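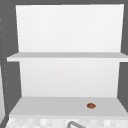

Rechercher sur le site Rechercher OK

Pour la retraite courte, celle qu'on fait à côté de chez soi

J'ai longtemps cru qu'une retraite de méditation devait coûter cher en kilomètres. Il fallait un train, puis un car, puis un chemin avec des cailloux, et au bout un endroit sans réseau où l'on passait dix jours à avoir mal aux genoux. J'en ai fait, j'en referai sûrement, et je garde de certaines un souvenir lumineux. Mais depuis le mois d'avril je défends une autre formule avec une ardeur qui fatigue un peu mes amis : deux jours, pas davantage, dans une salle où l'on peut aller à pied !

La mienne se trouve à Nunmont, au-dessus de l'ancienne mercerie. Gisela Meinecke y ouvre la porte à six heures et demie, on enlève ses chaussures, on s'assoit. Il y a de la marche lente dans le couloir (trop étroit, on se frôle, on s'excuse du menton), une soupe à midi, une heure de repos, puis on reprend jusqu'au soir. Et le soir on rentre dormir chez soi. C'est ce dernier point qui fait hurler les puristes, et c'est justement celui que je préfère.

Car rentrer chez soi en silence, quelle aventure ! On retrouve le courrier, le voisin qui veut parler de la chaudière, l'évier. On a passé quatorze heures à observer son souffle et voilà qu'il faut mettre la clé dans la serrure. Au premier soir j'ai tout perdu en quelques minutes, j'ai consulté mes messages debout dans l'entrée, avec mon manteau. Au second, j'ai tenu jusqu'au coucher. Je ne sais pas si c'est un progrès, mais j'ai eu l'impression d'apprendre quelque chose que les dix jours en montagne ne m'avaient jamais demandé.

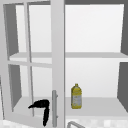
Finn Vogler, qui enseigne à Gralcombe et avec qui j'en discute par lettres (de vraies lettres, oui), n'est pas d'accord. Selon lui, le mental met trois jours à se déposer, et s'arrêter au deuxième revient à sortir le pain du four quand la croûte commence à prendre. L'argument est sérieux. J'ai connu ce fameux troisième jour, la fatigue qui tombe, le corps qui cesse de négocier, et deux journées ne le donnent pas, je le reconnais volontiers.

Seulement, qui peut partir dix jours ? Kazue Shibata travaille de nuit et élève deux enfants. Elle est venue à Nunmont avec son thermos, elle s'est endormie assise pendant la séance de l'après-midi, et elle est revenue le lendemain avec un sourire immense. Sans la formule courte, elle ne serait venue nulle part. On me répondra qu'il y a les applications. J'ai essayé aussi, avec beaucoup de bonne volonté, et il me manquait le bruit des autres : les estomacs, les genoux qui craquent, le parquet.

Reste la question de l'argent. La salle contient 70 coussins, rarement tous occupés, et chacun laisse ce qu'il veut dans la boîte en partant. J'aimerais que ce modèle essaime, que chaque petite ville ait son étage au-dessus d'une mercerie, avec quelqu'un d'aussi patient que Gisela pour sonner la cloche. Il faut peu de choses, vraiment : une salle, une marmite, des gens qui acceptent de se taire ensemble. La prochaine a lieu à l'automne et j'ai déjà prévenu mon voisin, pour la chaudière.

31 août 2026

101 partages
2 commentaires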